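New rules for checking grippers before a session

Starting 2019-08-08, every arm at the Loltenham site gets a short gripper check before anyone puts on a headset. The check takes two minutes and goes in the same log as the battery and network entries. Barka has been doing it this way since June, and the wording below is mostly theirs.

Look at the screws on the finger linkages first. Each one should sit flush and should not turn with finger pressure. If it moves, tag the arm out and leave it for the bench. Do not tighten it yourself between runs, even if the driver is right there. We want to know how often this happens, and a quick fix does not show up in the log.

Next, look at anything that has been added to the gripper: tape, wrap, ties, wire. Tape is allowed on the housings. It is not allowed on a joint or anywhere it could be pulled into the linkage. Creased or lifting tape should be replaced at the end of the shift.

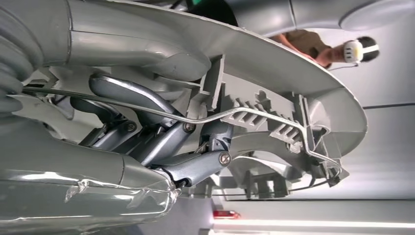
Finger linkage with its screws, and wrinkled wrapping on the lower housing. The operator is wearing a headset.

The third item is distance. An operator in a headset can't see the arm coming, so a second person has to be at the stop button whenever someone is within reach. Reach means the full extension of the arm plus 400 mm. Floor marks at Loltenham will be redone to match, and Skenutmont will follow once its new cells are in.

Log sheets have 11 lines per page, one line per check. Please write initials and don't use ditto marks. Questions and worn-out sheets go to Trevor Dobson at the Ding bench.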